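How to keep a white work table clean and in order
43 comments · 90 shares
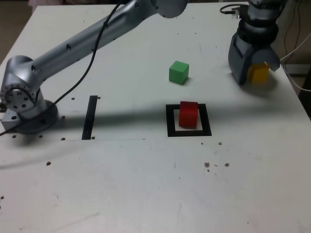
A white table top is the best surface for small work, and also the one that shows everything. I have used one in my workshop for many years and I still like it more than wood or dark colors, because a small screw that falls on white is found in one second. But you must accept that it will not stay like new. After some time there are little scuffs all over, and if you mount things on it, also small holes. I do not fight with this anymore. What I want is that the table is clean, that the cables stay at the back or at the side, and that each thing has its place, for which a black square marked on the white does a very good job.

Washing the top

Take everything off first. It is boring, I know, but when you wash between the objects you only push the dirt against them. Brush the dust with a soft, dry brush, then wipe with warm water and a few drops of dish soap. The cloth should be damp, never dripping, especially when the top has holes. Water which goes into a hole can stay there for days, and with some boards the edge will swell.

For gray rub marks I use baking soda mixed with water to a soft paste. Put it on with a finger, wait five minutes, rub lightly in circles and wipe two times with clean water. Try it first in a corner. I do not recommend the rough side of the sponge. It removes the mark, yes, but it also takes away the shine, and the next dirt enters more easily.

Cleaning the holes

A wooden toothpick for the dust and after that the vacuum cleaner with the narrow nozzle. If a hole is not needed anymore you can close it with white filler. Press the filler in with an old plastic card, let it dry during the night, and sand with very fine paper only on the spot. My friend Marcelino Bragança leaves all his holes open and says he will need them again. In his case it is true.

Marking a place with tape

I learned this from Osvaldo Furtado, who had the bench next to mine at Echeverri, the repair shop where I started. He marked a square for each tool that he used every day, and in the evening he could see from the door what was missing.

Use narrow black tape for electrical work or for decoration. Clean the place with alcohol and let it dry. Draw the square with pencil and a ruler, a little larger than the object. Cut four pieces too long, lay them so that they cross at the corners, and then cut through both layers with a sharp knife, very lightly. Remove the small ends. The corner will look as if it was made from one piece. Change the tape when the edges begin to collect dust. If glue remains on the table, a bit of cooking oil takes it off, and then soap takes off the oil.

Keep the marked squares few. I tried once to mark the whole table and I could not work on it.

Cables

A cable that lies across the work area will pull something down one day. Bring it along the back edge and fix it there with small adhesive clips. Where something moves, leave a loose loop in the cable, so it does not pull at the plug. Coil what is left over, not too tight, and close it with a Velcro strip. Plastic ties are cheaper, but you must cut them every time you change something.

Small parts

Anything smaller than a walnut goes in a shallow tray before I start. In July, when the window is open, I also put a weight on my papers.

33 people found this useful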